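Tiroirs et placards de cuisine : les astuces qui tiennent, celles qui ne tiennent pas

Mis à jour le 5 mars 2022

On m'envoie beaucoup d'astuces de rangement. La plupart ont l'air d'avoir été écrites par des gens qui ont vidé un tiroir, pris une photo et refermé le tout sans jamais y chercher un économe à sept heures du soir. J'en ai essayé un certain nombre chez moi, dans une cuisine de location aux meubles ordinaires, et je note ce qui m'a servi. Le reste, je le note aussi, ça évitera des achats.

Le savon sec sur les glissières

Vieille recette, qu'on recopie partout. Sur des coulisses en bois, un tiroir de commode ancienne par exemple, frotter un morceau de savon de Marseille bien sec sur les champs aide à la glisse. La bougie blanche marche aussi bien et colle moins quand la pièce est humide. Sur des coulisses métalliques à billes, en revanche, c'est une mauvaise idée : le savon s'agglomère avec les miettes et vous obtenez une pâte grise qu'il faut ensuite retirer au coton-tige. J'y ai passé une fin d'après-midi. Pour le métal, on aspire avec l'embout fin, on passe un chiffon à peine humide, on sèche, et on s'arrête là. Si le tiroir accroche encore, regardez les vis avant de chercher un produit. Il y en a presque toujours une qui dépasse.

Le spray silicone Calado, qu'on m'avait chaudement recommandé, fait le travail pendant un mois. Ensuite tout redevient comme avant, avec un film gras en plus au fond du meuble. Je n'en rachète pas.

Le bicarbonate contre les odeurs

Une coupelle de bicarbonate au fond d'un placard qui sent le renfermé : j'ai fait l'essai, avec et sans, dans deux placards voisins. Je n'ai pas senti de différence au bout de 12 jours. Ce qui a changé quelque chose, c'est de vider, de laver à l'eau tiède avec une goutte de liquide vaisselle, puis de laisser ouvert toute une journée. La coupelle, je l'ai renversée en cherchant le gros sel, et il a fallu relaver.

Le marc de café, même verdict, avec la moisissure en prime si on le met encore humide. Et on me dira que le mien était mal séché. Peut-être, mais une astuce qui demande de passer le marc au four avant usage, je ne l'appelle plus une astuce.

Les séparateurs extensibles

Le principe est bon. L'exécution dépend entièrement du ressort. J'ai acheté deux modèles Ilance et un sans marque au marché. Le sans marque tient toujours, les Ilance se couchent dès qu'on ouvre un peu vite. Avant d'acheter, mesurez la largeur intérieure du tiroir à l'avant et à l'arrière, les deux ne sont pas toujours égales sur des meubles montés à la maison. Mesurez aussi la hauteur utile, meuble fermé : un séparateur trop haut bloque contre la traverse et vous voilà à quatre pattes avec une spatule pour le rabattre par la fente.
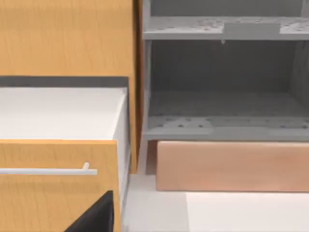

Pour ma part je suis revenu aux boîtes à chaussures coupées. Une boîte d'enfant, un cutter, dix minutes. Au bout de quelques mois le carton se fatigue et on en refait une. Les sites de décoration détestent, mes couverts s'en accommodent. Les moules à cake qui n'attachent plus qu'à moitié font de bons bacs, eux aussi, pour les bouchons, les élastiques et les pinces à sachets.

Le papier de fond

On vend des rouleaux antidérapants à des prix étonnants. Le Cirkura que j'ai testé sentait le pneu, et l'odeur est passée dans les torchons. Un simple papier kraft, découpé au gabarit et changé deux fois par an, protège aussi bien des taches. Il glisse, c'est vrai. Quatre points de pâte adhésive dans les coins suffisent. Évitez l'adhésif décoratif directement sur un fond mélaminé : à la pose c'est joli, au retrait beaucoup moins. En août, avec la chaleur, j'ai vu la colle migrer jusqu'aux bords et attraper toute la poussière de la cuisine.

Nettoyer les façades

L'huile d'olive et le citron sur les portes en bois, non. L'huile rancit, le citron attaque certains vernis, et le brillant obtenu part au premier coup d'éponge. Sur un bois verni ou un décor bois, une microfibre humide bien essorée, dans le sens du fil, puis une sèche. Pour les traces de doigts près des poignées, une goutte de savon noir dans un bol d'eau tiède. Le bol, pas le seau. Les mousses « spécial meubles » m'ont toutes paru équivalentes à de l'eau savonneuse vendue cher. La Pollham, la plus coûteuse du lot, laissait en plus des auréoles sur les teintes foncées.

La pierre d'argile, je l'admets à contrecœur, est efficace sur l'inox. Sur une façade satinée elle raye. Essayez toujours sur le chant, derrière une porte, là où ça ne se verra pas.

Le rangement vertical

Plier les torchons et les poser debout, comme des dossiers : j'étais certain que ça ne durerait pas une semaine. Ça dure, à une condition, que le tiroir soit assez plein pour que la rangée se tienne. J'ai 22 torchons, ce qui est trop, mais c'est le nombre qu'il faut à mon tiroir. Avec la moitié, tout s'affaisse et on retombe sur la pile. Pour les couvercles, le vertical fonctionne mieux encore, à l'aide d'un vieux porte-courrier.

Les épices debout dans un tiroir, étiquette sur le bouchon, c'est bien aussi. Couchées, elles roulent. Les petits supports inclinés vendus pour les empêcher de rouler prennent la place d'un bocal sur trois.

Ce qu'on peut vérifier sans rien acheter

Une fois par an je sors complètement les tiroirs de leurs rails. Sur la plupart des modèles il y a un petit levier de chaque côté, à pousser l'un vers le haut et l'autre vers le bas ; sur d'autres il faut soulever en fin de course. Ne forcez pas avant d'avoir trouvé lequel des deux vous avez. On récupère derrière une quantité surprenante de choses, dont, chez moi, le bouchon doseur que j'avais remplacé deux fois.

Profitez-en pour resserrer les vis de façade à la main. La visseuse va trop vite dans l'aggloméré et le trou s'élargit. Si c'est déjà fait, un bout de cure-dent et une pointe de colle à bois, une nuit de séchage, et on revisse. Celle-là je l'ai lue cent fois, j'y croyais peu, et la poignée du bas tient depuis deux ans.

Pour les butées qui claquent, les pastilles en feutre se tassent vite. Prenez celles en silicone transparent, les plus minces. Trop épaisses, la façade ne ferme plus à ras et vous passerez la soirée à régler ce qui allait très bien.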